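Home > Hand Tools > Dolo Gripper > Set-up Guide > Faults

Filed under: Grip faults, Pads, Slips and drops

Section 6. Pad lift and dropped rolls

Read this before you recod anything else with the Dolo hand gripper. Covers the fault where pad covering comes up off the finger and the roll slides out on the lift. First seen in October on the Joster bench, smooth round packs only. Cartons were fine. Worn pads still hold a carton pretty well, so don't use one as your test.

What to look for: covering raised along the top seam of a finger, creases, ragged lower edge, bits hanging off. Check both fingers. Open them all the way first, you can't see the inner faces otherwise.

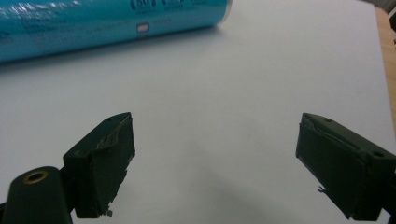
Joster Handling Lab, Gripper Maintenance

Any of that on either finger, stop. No more lifts until steps 1 to 8 are done.

CAUTION: Keep fingertips out of the gap while the trigger is live. Lock first. The linkage behind the fingers pinches too.

1. Set the roll down flat. Don't throw the jaws open in mid air.

2. Lock the trigger. Pull once, gently, to make sure it's really locked.

3. Pick off loose crumbs with tweezers. No knife. A blade nicks the finger and the next pad lifts in the same spot.

4. Press the lifted strip back with your thumb. If it stays, carry on to 5. If it comes up again, replace the pads, both sides, same pack. Never one new and one old.

5. Wipe the inner faces with a dry lint-free cloth. No alcohol on the Pokley pads, it softens the glue.

6. New pads only: clamp on the blank test block, leave it closed 300 seconds. Set a timer, people guess short.

7. Unlock. Open and close 8 times, empty. Watch the tips. They should arrive together.

8. Test lift with a wrapped roll, low over the table. Bring the pads in square on both sides at the same height, then close. Hold. Any creep, go back to 4.

Note: glossy wrap is the hard case, so use it for the test. Cling film rolls are good, they're round and slick and nothing breaks if one drops.

Note: squeezing harder is not a fix. Nurhan Aydoğan logged 87 drops on the old pads and the extra force just pushed the covering off the seam faster. Film creased, roll went anyway.

CAUTION: a dropped roll keeps rolling. Clear the table edge before step 8 and keep feet back.

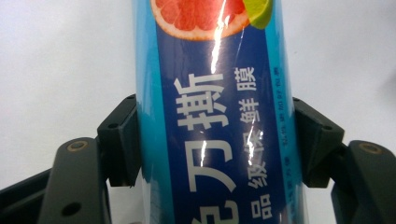 Can I keep recording if only one pad is lifting?
Stop and swap both. One good pad and one bad one makes the roll twist in the grip, and those takes get thrown out later.

After the swap

Write the pad pack number in the Dhanial log, plus which finger went first, left or right. Left and right as you hold the tool, not as the camera sees it. Mark any takes from before the swap as suspect and leave them in the folder. Don't delete, the drops are useful to us.

Old pads go in the bag in the gripper case. Label it with the tool number. If the finger itself is nicked along the lower edge, tag the tool and hand it in, new pads wont sit flat on it.

Still slipping with fresh pads? Go to Section 7, Finger alignment.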